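Features > Work > Machines

The Laundry Never Ends in Fluddale

By Elaheh Shahbazi
2018-08-03

My mother taught me to fold a shirt in one afternoon, and most of that was her sighing. The machine at Bruvora has had a good deal more patience shown to it. When I visit, the people teaching it have been at the same heap of clothes since breakfast, and they plan to be at it after dinner.

The idea is simple enough to explain over a beer. You want a pair of robot arms to handle laundry. You can't write down rules for laundry, as anyone who has tried to describe a fitted sheet knows. So a person steers the arms through the job, the computer records every move along with what the cameras saw, and then the person does it again. Each run is called an episode, a grand word for moving a sweatshirt. Enough episodes and the learning system starts to make its own guesses. Nobody at Bruvora would tell me how many is enough, and I asked in several different tones of voice.

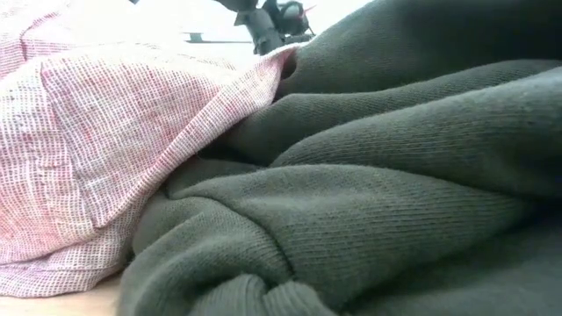 THE HEAP

Cloth is the trouble. A coffee mug is the same mug every time you pick it up. A sweatshirt is a new object whenever it lands, and two things dropped together become a third thing with a sleeve somewhere inside it. From the height of a gripper, a hem and a fold look much alike. People sort this out with their fingertips and a lifetime of getting dressed. The arms have cameras and whatever they were shown last week.

So the heap has to be bad in many ways. My guide, an operator named Gitel, had strong views on this. New operators make tidy heaps, she told me. They set a shirt down nicely without meaning to, and the system learns a world in which shirts are set down nicely. She makes them toss things. She also makes them keep the fumbles – the grab that comes up with two items, the pinch that gets only air – so long as the operator recovers. A system that has only watched perfect grabs has no idea what to do after a poor one.

I was given a turn. My first episode was 28 minutes of work on a job Gitel finishes in two. I grabbed a waistband, lost it, grabbed it again and then dragged it in a direction I would call north. She watched all this with great kindness and marked the run as unusable.
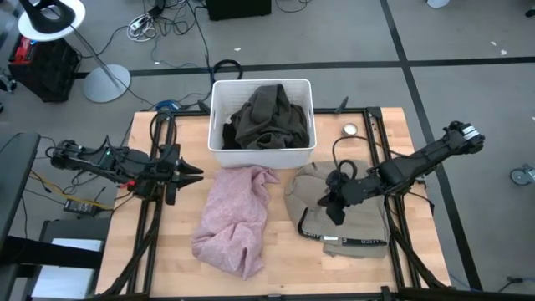

A good operator, she said, gets a little boring. The hands stop wandering. If one person always picks from the left and the next always picks from the right, the system may settle on the middle, where there is no shirt. The operators therefore agree on habits beforehand and argue about them at lunch. The quarrel on the day I came was over when to let go of a garment. It had been going for two days and had the sound of something that could outlive the company.

Then there is the labeling. After a session, Gitel goes back through the recordings and notes what was picked up, where it went and whether the run counts. She does this with headphones on. She used to listen to history podcasts but kept typing the names of kings into the notes, so now it's rain sounds.

I asked if she folds her own laundry. She has a chair for it, she said. The clean clothes go on the chair.

Comments (3)

Vukadinović
I did this kind of work for a summer. Can confirm the arguments about letting go. Ours was about sock pairs and two people stopped speaking.

marge_in_fluddale
28 minutes is still faster than my husband.

T. Orr
Would have liked more on what the operators get paid. Otherwise a fun read. Also I have the chair.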